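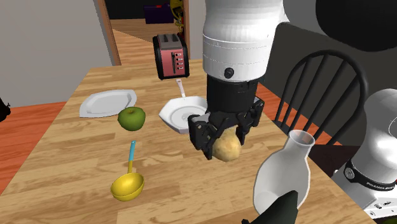 Reading time: 4 minutes

How does a robot learn to pick up a potato?

Picking up a potato is easy for you. You look at it, reach out, close your hand and lift. You have been picking things up since you were a baby, so you don't need to think about it.

A robot has to be taught. It doesn't know what a potato is, how wide to open its gripper or how hard to squeeze. If it squeezes too gently, the potato slips. If it reaches too low, it bumps the table.

This page is about Flumine, a computer program that lets a robot arm practise jobs like this in a pretend room. Flumine is made by a company called Fliver. Schools, libraries and coding clubs can use it, and you don't need a real robot.

What is a simulation?

A simulation is a copy of something, made inside a computer. A racing game is a kind of simulation. The car in the game isn't real, but it speeds up, slows down and skids a bit like a real car would.

The pictures on this page come from inside Flumine. The table, the toaster, the potato and the robot were all drawn by a computer. The computer also works out how things move. It knows that a dropped apple should fall and that a ball should roll further than a box.

The rules the computer uses for falling, rolling, bumping and sliding are called physics. They are the same rules that scientists use for real things, but made simpler so that the computer can work them out quickly.

Parts of a robot arm

Your arm bends at the shoulder, the elbow and the wrist. These places are called joints. A robot arm has joints too, with a motor at each one to make it turn.

The bottom of the arm is called the base. In the picture at the top of the page it is the white part on the right with a black band round it. The base stays still while the rest of the arm moves.

At the other end is the gripper. This does the job of a hand, but it doesn't look much like yours. It is black, and it has stiff fingers that close on the thing it is picking up.

Choosing where to hold

Before it can lift anything, a robot needs to decide where its fingers should go. This is called planning a grasp.

Try it yourself with a pencil. Hold it in the middle and it balances. Now hold it right at one end, between one finger and your thumb. The other end tips down, and you have to pinch harder to keep it level.

A potato is a tricky shape because it is rounded. Fingers that press too near the top can slide off. It is usually better to have a finger on each side, at the widest part. 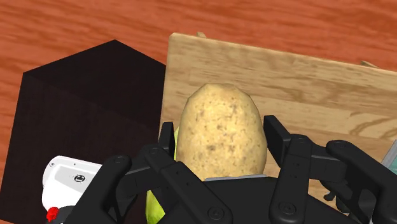
Picture credit: Fliver / made with Flumine

The gripper's fingers are open in this view, with the potato between them. The potato is on a wooden cutting board. Look at the round bolts on the black fingers. The flat pieces are joined there, and a joined piece like this is called a link. When links are joined together, moving one of them can make the others move as well. A folding umbrella works in the same sort of way.

In Flumine you can pause before the fingers close. On the screen there is a button marked Turn, which swings the gripper round to come at the object from a different side, and one marked Width, which opens or closes the fingers a little at a time. When you are happy, press Grasp.

Why not use a real robot?

Real robot arms cost a lot of money, and they can be dangerous if someone stands too close. They also take time. If a real robot drops an apple on the floor, somebody has to go and fetch it, wash it and put it back.

In a simulation you press Reset and the apple is back on the table. The computer can also run faster than real life. You can set Flumine to try the same grasp 1000 times and go and have your lunch. When you come back there is a chart showing which tries worked and which didn't.

There are things a simulation gets wrong, though. Real potatoes can be muddy or squashy. Real light comes through the window and changes during the day. A robot that does well in the computer may find the real world harder. People who work with robots call this the reality gap.

One way to make the gap smaller is to change the practice room again and again. Flumine has 1746 objects to choose from, and you can ask for a new mixture on the table each time. You can change the walls and the floor too. The robot then has to learn about the object, whatever happens to be near it.

Some of the mixtures are odd. You wouldn't find most of them in a real kitchen.

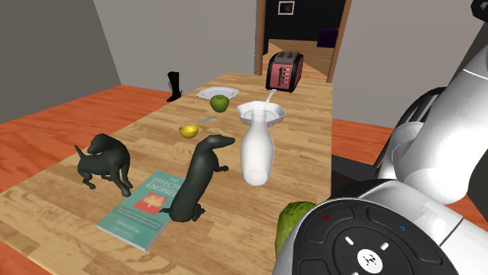 Áine Fahy, children's science writer

This table has a tall black boot on it, two dark green dogs, a toaster and a book called The Effective Engineer. A bowl is resting on the neck of a bottle that has been laid on its side. The robot is holding something green and bumpy near the front of the table.

A crowded table is called a cluttered scene. Clutter makes the job harder in two ways. The first is seeing, as one thing can hide part of another. One of the dogs is covering part of the book's title, so a robot looking from here would have to work out that it is still looking at one whole book. The second is moving. The arm needs a path that doesn't knock anything over, and the shortest path may not be a safe one.

What do you get?

Flumine comes in two versions.

The first is called Flumine Sung. It has 146 ready-made tasks, from very easy (touch the apple) to hard (move the bowl without tipping the bottle). You give the robot its orders by dragging coloured blocks on the screen. Each block is one instruction, such as "open gripper" or "go up".

The second is called Flumine Zarska and is meant for older children. You type your instructions in words and numbers. It can do everything the first version does, and you can also build your own rooms.

Both versions run on an ordinary school laptop. A grown-up has to set up the class account, and then up to 4 children can share a room and take turns with the arm.

We asked Mercy Kioko, who teaches computing and uses Flumine Sung with her class, what children find difficult. "They forget to tell it to open the gripper first," she said. "The arm goes down with its fingers shut and pushes the potato across the table. Then they look back through their blocks and find the missing one."

Finding and fixing a mistake like this is called debugging. Programmers spend a lot of their time doing it.

Something to try without a computer

You will need a potato, a bowl, a scarf and a friend.

Put the potato and the bowl on a table. Your friend is the robot. Tie the scarf loosely over their eyes.

Now give instructions, one at a time, to get the potato into the bowl. You can only use these words: left, right, forward, back, up, down, open, close, stop.

Swap places and try again. Then write your instructions down before you start, and read them out without changing any.

Words to remember

Base: the part of a robot arm that stays still.
Clutter: lots of things close together.
Debugging: finding and fixing mistakes in instructions.
Grasp: a way of holding something.
Gripper: the part of a robot that holds things.
Joint: a place where an arm bends or turns.
Simulation: a copy of something, made inside a computer.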